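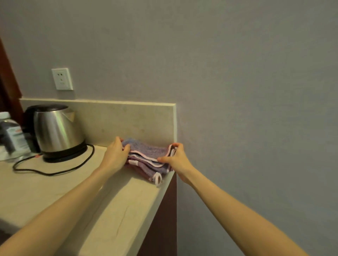

A reply to my last post says machines will be folding all our laundry before the rent goes up again. Okay, but whose laundry?

Threads > Home Tech > Chores

Towels should be the easy one, right? They're rectangles! And I still have to pinch both ends of the stack to get the edges to line up.

Fastoron put out a folding demo this May. One hand towel, already flat, 197 seconds. I could make tea in that time (and I'd rather).

Harkex wants $3,000 for theirs and it won't touch anything with a hanging loop. Mine have loops!!

My guess is sheets of paper first, then napkins, then maybe bath towels, and fitted sheets never.

If you've had one of these in your own kitchen for more than a week, tell me what it dropped.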